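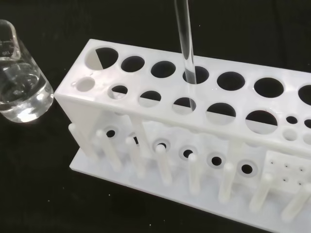

A glass test tube in a white plastic rack, with a beaker of clear liquid nearby.

What Is a Test Tube Rack?

A test tube is a narrow glass tube that scientists use to hold small amounts of liquid. Its bottom is usually round. A round bottom is easy to wash, but it means the tube can't stand up alone. Put one on a table and it will tip over and roll away.

A test tube rack holds the tubes upright. The top is a flat plate with round holes in it, and each tube slides down through a hole. Many racks have a shelf lower down for the tubes to rest on.

Racks can be made of plastic, metal or wood. Plastic ones are light and easy to rinse. Some have holes of more than one size, so that thick tubes and thin tubes can share a rack.

Why keep tubes in rows?

Clear liquids can look exactly the same. Water, salt water and vinegar are all clear. Scientists write a label on each tube and put the tubes in order, so they can find the right one again.

What about the beaker?

A beaker is a wide glass cup with a flat bottom, so it needs no rack. A small beaker might hold 200 milliliters. A common size of test tube holds only 16 milliliters when it is nearly full.

Words to know

Beaker: a wide, flat-bottomed cup used in a lab
Milliliter: a small unit for measuring liquid
Upright: standing straight up

Next page: How to Read a Measuring Cylinder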